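练习垫与缝线记录 2018年4月
地点：Manenus 二楼小间，靠窗操作台
记录：Muthoni Lema
参加：Awuor Mosoti、Hidayah Kusuma（上午），Lilian Mrema（下午，只参与复查）

接上次 Mwanaisha 留下的问题：间断缝合时线尾容易卷，第一个结收紧后针距偏大。上次换过线，没换垫，也没动灯，结论不好下。今天线和灯位都固定，只看持针位置、线尾长度和切口方向。结果先写在前面，过程在后：线尾长度影响最大，切口方向次之，持针位置的差别在能接受的范围内，但手感差别明显，Awuor 坚持单列一项，照列。

材料
缝线：Lateder 编织线，青绿色，二月份那批，柜子第二层剩下的。开封后先拉直，在台面上放一会儿再用。线卷外圈的折痕比内圈浅，外圈优先。
缝针：弯针，半圆弧，细号。针尖用前在镜下看过，有毛刺的单独装盒，不回原盒。
练习垫：Cruzado，浅色面朝上。旧垫背面有上次的胶，擦过，擦不干净，不影响固定。
照明：Flurkus 台灯，臂不动，亮度最高档。
其他：直尺、细头记号笔、纱布、镊子、剪刀、废线盒。

准备
垫子四边用胶带压住，长边与台沿平行。切口线用直尺画，长9厘米，旁边画进针点，边距3毫米。记号笔的墨在垫面上会洇，画完等一会儿再压纱布，否则纱布把点带花，进针点就分不清了。Hidayah 建议以后改用针尖压点，不画墨点。我试了一小段，在强光下看得见，从侧面看不见，先不改。
剪线统一留将近30厘米。太短打结时不够绕，太长拖在垫面上，走一针就要理一次。上次没有统一，各人凭手感剪，这也是上次数据不能用的原因之一。

持针与走线
持针位置分两种：靠中段，和靠针尾。中段持针转腕角度小，针尖方向稳，出针时露出的弧短，接针要凑近。针尾持针露出的弧长，接针方便，但入垫时针身会偏，尤其是斜着进的时候。
入针尽量垂直于垫面，再顺着弧转过去。推的动作多于转的动作时，垫面会被顶起，出针点往外跑。Awuor 前几针都有这个问题，后来把手腕先转到位再入针，出针点落回墨点附近。
线从左侧引过来，横过垫面，松弛度以不绷、不堆为准。靠近钳口处线容易自己打小圈，编织线比上次那种线更明显。小圈不处理就走下一针，圈会被带到切口边上，收紧后成死扣，只能剪。处理办法：停下，先把线尾往回带，圈张开以后再动针。不要直接拉针，拉针只会让圈变小。 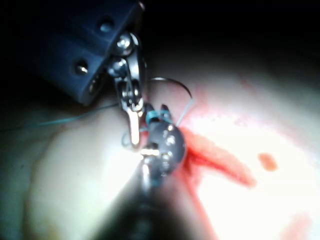 线尾长度
入针后留在进针侧的线尾，试了两档：2厘米和更长的一档（长档没有量，按能绕过钳口再余一截为准）。
短档：第一个结容易打，但绕线时线尾会从垫面滑进针孔，要用镊子按住。按住以后，另一侧少了一个人手，所以短档做到后面都是两个人配合。收紧后结位偏向出针侧，针距看起来还可以。
长档：不滑，不用按，一个人能做完。缺点是线尾落在垫上会卷，和前一针剪下来的线头搅在一起。剪下来的线头要马上进废线盒，不能堆在垫边。上午有一次没有及时清，夹线尾时夹到的是线头，多花了时间。
收紧时的方向比力度重要。沿切口的垂直方向拉，两边对齐；顺着切口拉，结会翻，垫缘跟着翘。Hidayah 做的那几针缘对得最平，她的习惯是第一个结不收到底，第二个结落下以后一起收。这个做法建议写进操作单，由 Lilian 核一遍再定。

切口方向
先做与台沿平行的切口，再把垫子转过来做垂直的。平行方向针路顺，线在左侧有地方放。垂直方向时线从身前绕，容易压在手下，抬手才发现线被带走。
垂直方向的进针点边距普遍偏大，远端尤其明显。原因可能是视线角度，也可能是垫子转过来以后胶带只压住两边，中间有轻微拱起。两个因素今天没有分开，下次四边都重新压胶再做。

光线
Flurkus 最高档对着浅色垫面，反光偏强，针身是深灰色的，背景亮的时候针的轮廓反而清楚，看针路没有困难。问题在金属件的高光：高光点多，细小的东西夹在中间不好辨认。线在亮处可以看清颜色，落到阴影里要凑近才看得清走向。
亮度降一档后反光减轻，但墨点变淡，找进针点慢。灯头往外偏一点可能比降亮度好，今天灯臂按规定没有动，留到下次。针距一律以直尺实测为准，Lilian 和我意见一致。

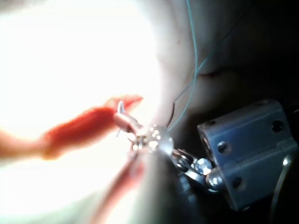
图2 左侧亮部过曝，橙红色长条物虚焦，末端靠近中间的金属球形件。

复查（Lilian）
下午复查时垫子没有取下，胶带也没有动。平行切口的结全部在位，松的是前面几针，和 Awuor 的入针问题对得上。垂直切口有一处结压在切口线上，应当偏到一侧，按不合格记。剪线处线头长短不一，建议剪刀斜着贴结再退一点，不要平剪。
Lilian 另外提到垫面上旧针孔太密，新针容易滑进旧孔，进针点偏移未必都是手法造成的。这一点上午没有考虑。下次换新垫，或者至少换一块没有用过的区域，画线之前先检查。

待办
操作单加两条：第一个结不收到底；线打小圈时先回带线尾。
灯头外偏的位置试好以后在台面贴标记，亮度不变。
垂直切口重做，四边压胶，换新垫。
向 Mwanaisha 要上次的剪线长度，如果没有记就在那一页注明，不补估计值。
二月份那批线用完以后先不要开新批，等垂直切口重做完再换。
带毛刺的针已装盒，标签写好，放在柜子下层右侧。废线盒已清，剪刀擦过放回。直尺上的墨没有擦掉，刻度还能读。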